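Every year or so I get asked at a party when the laundry robot is coming, and I always give the same answer, which is that I'd be happy with one that could fold a pair of black pants.

My friends think I'm being modest on behalf of the machines. I'm not! I spent 11 years fixing conveyors and pick arms at the Boateng warehouse outside Gretport, and I saw equipment lift boxes all night without a coffee break. But a box has corners, and it has the same corners at two in the afternoon that it had at six in the morning. Pants have whatever shape they landed in. Pick them up by the wrong spot and you've got a new shape, and you have to start your thinking all over again.

Black is the mean part. Creases barely show, a hem looks like a pocket, a pocket looks like a shadow, and if there are two dark things on the bed you'd better know which edge belongs to which. My neighbor Maja Szewczyk folds a full basket with her eyes on the TV (I've watched her do it), and when I asked her how she finds the waistband she looked at me like I'd asked how she finds her own elbow.
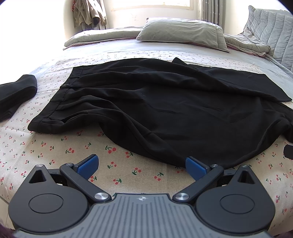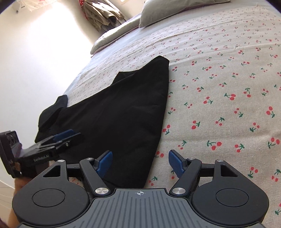 So can they do it yet? My answer is sort of, sometimes, if you're patient. Hazem Saber, who I used to work with, keeps telling me I'm behind the times, and he may be right. He says that 14 months ago he'd have agreed with me and now he doesn't. Fine. But he also sends me clips where one shirt takes longer than my whole load, and the shirt was lying flat to begin with — I'd like to see it start from the bottom of the hamper, inside out, with a sock in one leg.

I do think it'll happen. I just think people picture the wrong thing first. They want the butler, and I'd take something slow and dull that works through a pile while I'm asleep. Give it all night, I don't care. I've had clean clothes sitting on a chair since November, so it's not like the machine has much of a record to beat.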